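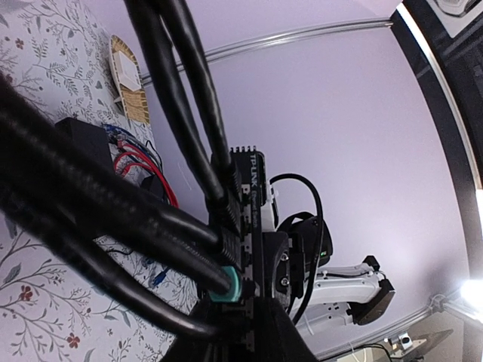 Wrist camera drops frames whenever the planner runs
Started by okska_yes, December 4, 2020

okska_yes
Wrist stream is fine all morning. Then I ask the planner for a path and the stream stutters, the pose estimate goes stale, and the arm heads with great confidence for where the port used to be. Log says 357 late frames out of 1,382 in one run. Arm, camera and planning box all share one TP-Link switch. The task is plugging and unplugging cables, so yes, the network is also the patient. Any ideas before I start buying hardware?
– Yesenia Sandoval

jcamacho
Buy hardware. Put the camera on its own network card and go home early.

linnea_lj
Please don't. What is the planner publishing when it runs? I had the same thing and it was the debug point cloud going out at full rate to a viewer that wasn't even open.

jcamacho
A second card costs less than an afternoon of her time.

linnea_lj
And then she has two networks and the same bug.

okska_yes
Planner publishes the collision scene on every replan. I thought it was small. It is not small.

S_Caldeira
My money's on CPU. If the image decoder and the planner sit on the same cores, the frames arrive on time and then wait in line like the rest of us. Compare the stamp at capture with the stamp in your callback, and log the packet arrival too. Then you'll know who to blame.

okska_yes
Ran it. Packets arrive on time. The callback is up to 878 ms behind while the planner is thinking.

S_Caldeira
I'll be insufferable for the rest of the day.

linnea_lj
Half a point to me, please. Something has to serialize that collision scene, and it's the same CPU.

okska_yes
Pinned the decoder to its own core, cut the scene topic to 5 Hz, queue depth down to one. No late frames in three runs. Also made the controller refuse any pose older than two frames, which it should have been doing since March.

jcamacho
Still would have bought the card.

yatziri_c
Does anyone have the pinning done in a launch file? Mine forgets everything on reboot.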